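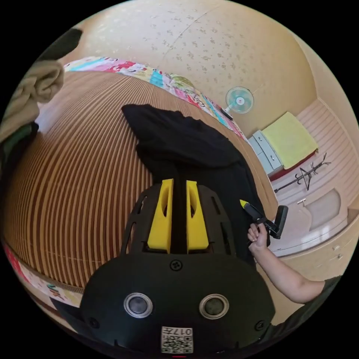 **What is the Trulter Book of Odd Facts?**

It's a paperback collection of 678 strange but true bits of information, put together by Danance, the small Konport press behind the weekly Trulter newsletter, and it goes on sale in December.

**KONPORT, October 10, 2026** – Danance is very happy to announce the first book to come out of Trulter, the newsletter that has been dropping peculiar facts into readers' inboxes every week for seven years. Fans of the newsletter have been asking for something they could keep on the kitchen table (or, as several letters have put it, next to the bathtub), and after a long stretch of sorting, checking and friendly arguing, the pages are finally at the printer.

The book is split into four parts: animals, food and drink, words, and a last section called "Everything Else," which grew to be the longest by a good distance. Readers will learn that wombats leave behind droppings shaped like cubes, that the unicorn is the national animal of Scotland, and that a banana counts as a berry to a botanist while a strawberry does not. There are longer entries too, for those evenings when one fact leads to another and suddenly it's past bedtime.

Agnes Skjelbred, the editor of Trulter, has been collecting this sort of thing since she was a girl reading the backs of cereal boxes.

"I have never been able to keep an odd fact to myself, and my family will tell you that's putting it kindly," said Skjelbred. "The newsletter started as a way to give them a rest! Then people began writing back with facts of their own, and theirs were often better than mine, and I'd find myself still at my desk at suppertime with a cold cup of tea, reading about snails. I wanted the book to feel like those letters, with all the wandering off the path left in."

Of the facts in the book, 591 were first suggested by readers, and everyone whose suggestion made it in is thanked by name in the back pages unless they asked us to leave them out. A few old favorites from the newsletter had to go during checking, including one about goldfish memory that Skjelbred admits she had been repeating at parties for most of her adult life. They get a short farewell chapter in "Everything Else," with a note on what is known to be wrong about each.

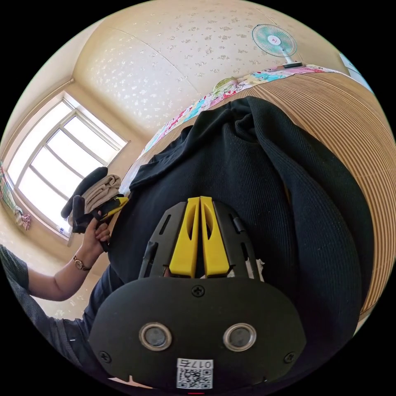

**Can readers still send in facts?**

Danance welcomes them all year long, and anything that arrives too late for the book will be considered for the newsletter. Please tell us where you found it, even if the answer is "my uncle," so that we have somewhere to begin looking.

To go along with the book, Danance is also bringing out Pant, a pocket-sized card game in which players take turns reading facts aloud while everyone else guesses which ones were made up. It can be played by two people on a long train ride or by a whole noisy table after dinner. Pant will be sold separately and will arrive in shops the same week as the book.

A launch evening is planned in Konport in December, with readings, a round or two of Pant, and plenty of time to corner the editor with a fact of your own. Newsletter subscribers will get the details first. Review copies, and interviews with Agnes Skjelbred, can be arranged through the Danance press desk.

**About Danance**

Danance is an independent press in Konport that publishes books, games and newsletters for curious people of every age. Trulter is its weekly letter of odd facts and is free to read.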